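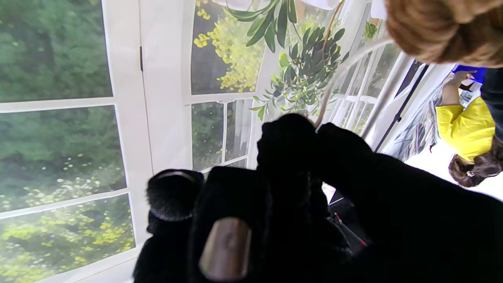

Come and spend an afternoon with our robot (and tell us what you make of it)

Hello! I'm Margarida Rocha and I look after visits at Skuleck, where we're holding an open day for people who have never been near a working robot and rather fancy it. I'm looking for people to come along and take part. You don't need to know anything about machines. If you water your own plants, hang your own curtains or have ever lost your temper with a knotted bit of string, you're just the sort of person I'd like to hear from.

The open day belongs to a project called Mirnent, which is all about household and garden jobs that involve soft, fiddly things. String is the big one at the moment. We work in a corner done up to feel a bit like a garden room, with a big printed backdrop of white windows and greenery, and leafy stems hanging in front of it. The gripper has black fuzzy fingers, and yes, you may touch them when it's switched off - everyone asks!

What you'd be doing

You'd come for one session of 3 hours, with a proper tea break in the middle. First we show you the robot at work and one of the team talks you through it. Then you have a go yourself, guiding the arm by hand through a simple job or two (it's lighter than you'd think, and very forgiving). After that we sit down together and you tell me what you liked, what put you off and what you'd want it to do at home. I write it all down, rude bits included.

There are 5 places in each session, so there's plenty of time for questions and no standing at the back on tiptoe.

Who can come

Anyone over 18. I'd especially love to hear from people who find small hand jobs tricky, whether that's arthritis, an old injury or just big thumbs. The room is on the ground floor at Allberg House and the doors are wide enough for wheelchairs and scooters. Please wear flat shoes and tie back long hair. Dangly bracelets are best left at home.

If you'd like someone with you, bring them! Just mention it when you write so I can put out another chair.

What you get

A £20 shopping voucher, your bus or train fare back, and cake from Bettencourt, the bakery over the road. Their lemon one goes first. We've had more than 500 people through the door since we started doing visits, and quite a few have come back for seconds (of the robot, I mean, though also the cake).

How to put your name down

Write to me at the Skuleck visits desk by 4/21/22 with your name, a phone number and whether mornings or afternoons suit you better. A line or two on why you're interested would be lovely but don't fret over it. I'll ring everyone back, even if the sessions are full - we're running another lot in October and I keep a list.

Margarida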